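The Folding Room at Stostura

The first thing I learned at Stostura is that I fold a T-shirt wrong. I've been doing it the same way since I was nine, and Hannelore Camenzind watched me do it once and reached over to start again. She did it kindly! But she did start again.

Hannelore has been folding for the company for most of her working life. Stostura runs a commercial laundry on the edge of Drindbridge, handling work clothes, hotel linen and, for a few years now, the regular household wash of anyone who'll pay to have it picked up. The sheets and towels have gone through machines for ages. You feed a flat thing in one side and a folded flat thing comes out the other. Clothes are another story, and that's why I drove up in December.

What the company wants is a pair of robot arms that can take a shirt out of a basket, find the shoulders and lay it down neatly on a stack. What it has so far is a room upstairs where people from the folding floor spend part of their shift holding grippers instead of cloth. They pick the garment up with the grippers, they fold it with the grippers, and every move gets recorded so the software can learn from it. A small firm called Irusetti handles the software end. The hands belong to Stostura.

I got to try it (of course I asked). I had expected something like a video game, and it's much closer to eating soup with chopsticks. You can't feel the fabric. Your fingertips, which have been quietly telling you where the hem is your whole life, go silent, and you have to look for everything. I chased the sleeve of a shirt across the table for what felt like half my visit while Liya Beyene, who's 28 and one of the quickest people in the room, ate an apple and gave me pointers. "Stop pinching so hard," she said. "It isn't trying to get away."
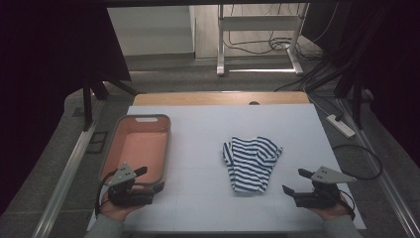
Liya came over from the folding floor last spring and she'll tell you straight out that she likes it better upstairs. Her back doesn't hurt when she goes home. She gets a raise of 2 dollars an hour for the hours she records, and she gets asked her opinion, something she says took some getting used to. When a new kind of garment comes in, it's the folders who decide what a good fold looks like. There was a long argument over hoodies. I heard three versions of it and I still couldn't tell you who won, though the hood now goes in before the sleeves.

Not everyone is as cheerful. Rupert Leitner tried the grippers for two weeks and asked to go back downstairs. "I kept thinking, I'm showing it how to be me," he told me over a very bad coffee from the machine by the lockers. He's got nothing against the people running the project, and he folds next to the same crew he always did. He just doesn't want to be the one doing the showing.

I brought that up with Domenica Egger, the operations manager, and she didn't duck it. Stostura has 223 people on the payroll and she has put in writing that no folding job goes away while the recording is going on. What about after? She looked out at the loading dock for a while. "After, I don't know," she said. "I can tell you we can't hire enough folders now. I can't tell you what that looks like in five years." I appreciated the answer, and I also noticed that it's easier to give from an office.

Mirjam Koller thinks about after quite a lot. Her family's laundry, Koller, was bought by Stostura before any of this started, and she's now the shift lead for both groups. Her worry is smaller and more practical than I expected. The folding floor is where new people learn the business. You stand next to somebody like Hannelore, you find out which stains come back and which customers complain, and by summer you can run a line. If the easy shirts go to the arms, she wants to know where a beginner is supposed to begin. She has asked for trainees to split their time between upstairs and down, and it looks like she'll get it.

As for the arms themselves, I saw them run one afternoon. They're slow! One of them lifted a plain T-shirt by the shoulder, seemed to think it over, and put it back down. Then it tried again and made a pretty decent fold - better than mine, if I'm being fair. Hannelore walked by on her way to get her coat, picked up the shirt, and turned it over to check the back.

"Sleeve's crooked," she said, and refolded it.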